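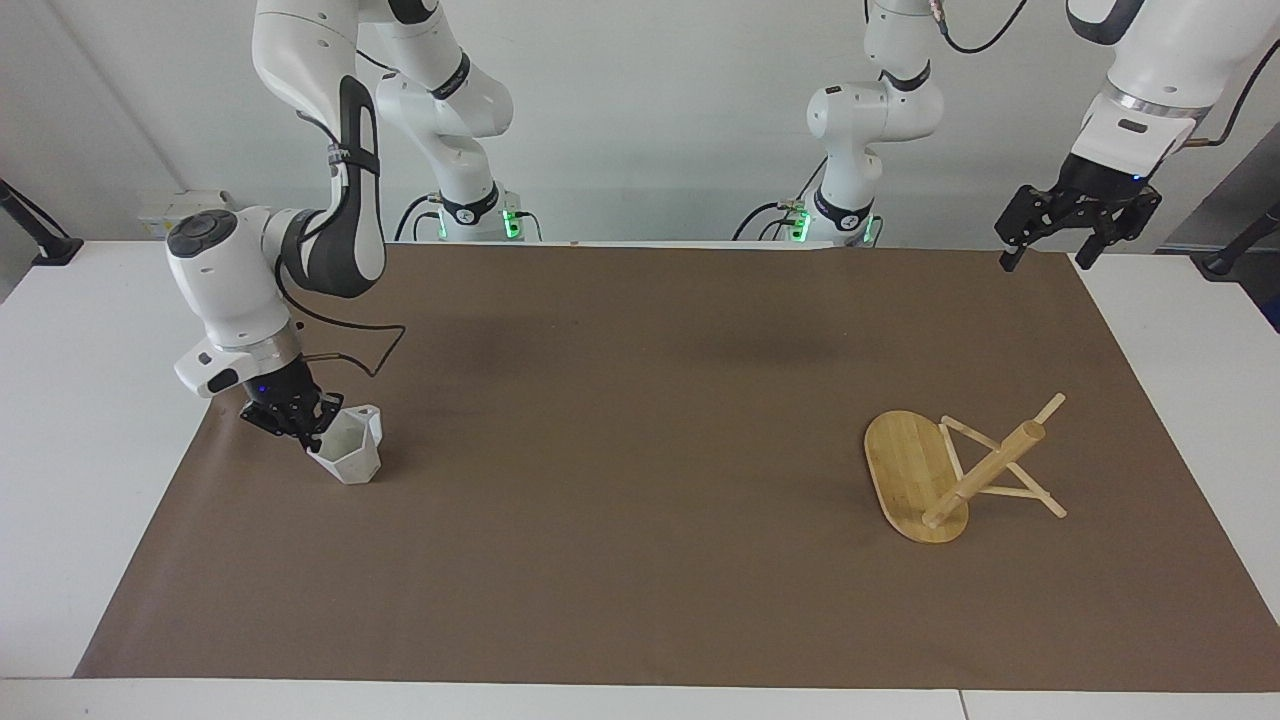 A faceted cup is a drinking vessel whose outer wall is made up of flat panels instead of a continuous curve. Most have six, eight or ten sides. The form occurs in pressed glass, porcelain, stoneware and moulded plastic, and is used for coffee, tea, water and, in smaller sizes, spirits.

Manufacture

Ceramic faceted cups are either cut or cast. In cutting, the potter throws a thick-walled cylinder and, once the clay is leather-hard, slices away each side with a wire or blade. Cast cups are made by pouring slip into a plaster mould, and the waste clay is trimmed from the rim after release. Glazes tend to thin along the ridges during firing – on coloured ware this leaves a paler line at each edge.

Glass versions are usually pressed. The rim is often left round for ease of drinking.

Use

The flat sides give a firmer grip than a smooth wall, and a cup knocked on its side is less inclined to roll. Angular cups seldom nest well unless the walls taper, and residue can collect in sharp inside corners. Many makers keep the interior round for this reason.

Regional types

The Ludau cup is a six-sided porcelain form with no handle, holding 30 millilitres. The Stukura tumbler is taller, with a capacity of 600 millilitres, and is sold mainly as a beer glass. Tsolakis, a pottery in Kelow, produces a cut stoneware range in three sizes and glazes it grey or off-white.

See also

Beaker
Slip casting
Tumbler (glass)

This page was last edited on 27 August 2023.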